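How to lay out a parts board for a small gear assembly

June 26, 2019

A parts board is a flat board that holds the pieces of a small assembly while you work on it. It keeps pins from rolling off the table and makes a missing piece easy to spot. The method below works for printed or moulded plastic kits, and it is the one we use for the Osodance practice kits at our Tusstead workshop.

What you need

A rigid rectangular board, white or another pale colour
The parts of your kit
A pencil and a steel rule
A hand drill and bits to match your pins
A dark cloth or mat to go on the table

Step 1. Sort the parts
Tip everything into a shallow tray. Put wheels, pegs, pins and flat plates in separate heaps. Check each heap against the parts list and set aside any piece with a rough edge. Trim these with a craft knife before you go on.

Step 2. Plan the positions
Place the largest wheel on the board first. Leave enough room on both sides to get your fingers round it. Stand the pegs near the wheel they belong with, and put the plates where you can lift them without knocking anything tall. When you are happy, draw lightly round each piece.

Step 3. Drill the holes
Mark the centre of each peg and pin. Drill slowly and stop 2 mm short of the back of the board. Try the peg in the hole as you go. It should stand up by itself and pull out with a light tug. If it sticks, turn the bit in the hole by hand a few times and try again.

Step 4. Set out the board
Wipe off the dust and rub out the pencil lines. Lay the board square to the table edge and put the parts in, starting at the back.

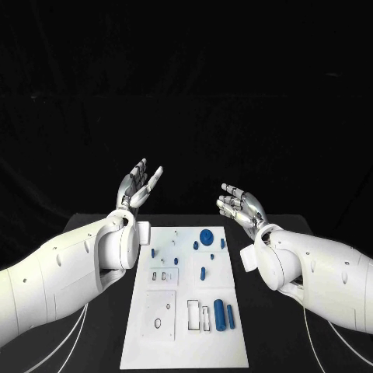

Parts board on a dark tabletop, with the blue gear wheel near the top and short pegs on either side of it.

Step 5. Check before you start
Lift each part once and put it back. Any piece that catches on its neighbour needs moving. Fill the old hole with wood filler or a dab of glue, leave it overnight and drill again.

Store the board flat, with the small pins in a lidded tub.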